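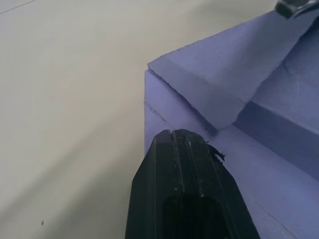
Schachtel aus Karton in einem bläulichen Lavendelton.

Das Fest der ersten Lichter

Wer im November nach Trurkania kommt, findet am Nachmittag die meisten Läden geschlossen. Um 16 Uhr gehen in der Altstadt die Straßenlampen aus, und dann wartet man. Es ist der Abend, an dem die Hirten früher von den hohen Weiden zurück waren und das Winterhalbjahr anfing. Heute hat kaum noch eine Familie Schafe, aber das Fest ist geblieben.

Gefeiert wird zuerst zu Hause. Die Älteste im Haus zündet eine Kerze an und trägt sie durch alle Zimmer, auch durch den Keller. Man spricht dabei nicht. Danach stellt sie die Kerze ins Fenster zur Straße, und die Kinder laufen hinaus und schauen, welches Haus schon leuchtet. In meinem ersten Jahr habe ich den Fehler gemacht, laut zu grüßen. Meine Nachbarin legte nur den Finger auf den Mund und gab mir ein Stück Brot.

Das Brot ist dunkel und mit Kümmel und getrockneten Birnen gebacken. In Vastach, dem Nachbartal, nimmt man Pflaumen, und über diesen Unterschied kann man lange streiten. Gegessen wird es mit salziger Butter, dazu trinkt man heiße Milch mit Honig.

Gegen 19 Uhr beginnt der Umzug. Er führt über 291 Stufen hinauf zur Kapelle, und jeder trägt eine Laterne aus Papier. Im letzten Jahr waren es etwa 2.000 Menschen, viele von ihnen aus Rorkville, wo man das Fest seit zwei Generationen nicht mehr feiert. Oben singt der Chor ein Lied mit sehr vielen Strophen – ich kenne bis heute nur die ersten.

Woher der Brauch kommt, ist nicht sicher. Eine Rechnung über Wachs im Pfarrarchiv nennt 721 Kerzen, doch das Blatt trägt keine Jahreszahl. Manche im Ort halten das Fest für viel älter als die Kapelle selbst.

Am nächsten Morgen werden die Kerzenreste eingesammelt und zu einer großen Kerze gegossen. Sie steht bis zum Frühling neben dem Altar und wird nur bei Sturm angezündet.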